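Earnest Money Without the Headaches
Speaker notes, first-time buyer evening, Nitbridge branch library
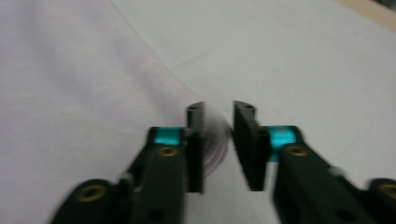 Welcome, everybody, and thank you for coming out in February. I'm going to talk tonight about earnest money, the deposit you put down when a seller accepts your offer, and I'll warn you now that I love this subject more than is healthy. Most of the trouble I've seen with deposits comes down to dates. You have a date when your inspection period runs out and a date when your loan approval is due, and people tend to picture a big comfortable stretch of calendar between the two. Look at those two black fingers on the slide, leaning in toward each other with only a narrow gap left between them. I'd like you to think of your two dates that way when you read your contract, and to plan your phone calls so they fit in the gap.

(Let people settle. Ask who has already made an offer. There are usually a few hands at the back.)

Start with what the money is. It goes to whoever your contract names to hold it, often a title company or a broker's trust account, and it sits there until closing, when it normally counts toward what you owe. It's your way of telling the seller you mean it. How much you put down is something you negotiate. When I bought my own first place, out in Wurklow, I put down $1,000 and thought I was a tycoon. The couple I'm going to tell you about put down $2,625, an odd number because it was one and a half percent of the price and they are both the kind of people who do the math on a napkin and then keep the napkin.

Tell the Riedl Street story here. Keep it moving, I always go on too long with this one! They had 11 days for the inspection. The inspector came on day 6, found an old furnace and a soft spot in the porch, and they spent the rest of the time talking it over with his mother, her mother, and a neighbor who used to do drywall. All lovely people. By the time they asked for repairs, the inspection period had closed. The seller was kind about it and let them amend the contract in writing, but the seller didn't have to be, and I want you to hear that part clearly.

(Pause for questions. Somebody will ask whether an email counts as notice. Answer: read the notice section of your own contract, and ask your agent or attorney to show you the line.)

Next, contingencies. A contingency is a condition that lets you step away, and usually get your deposit back, if you follow the steps the contract gives you. Inspection, financing, and appraisal are the ones you'll hear most. Waiving one can make your offer look stronger, and I won't tell you never to do it, but please sit down first and say out loud how much money you would be all right with losing. Say it to another person if you can.

Then wiring. Call the title company before you send a cent, using a phone number you looked up yourself and never one from an email. I'll say this again at the end, and I'll probably say it in the parking lot too.

Hand over to Edivaldo Leite for the lender portion. Amparo Henao has the blank deadline calendars, on the table by the coffee, so take two, one for the fridge and one for your bag.

If there's time left: the Broltden question about two offers on one house. Otherwise skip it and go straight to the wire reminder.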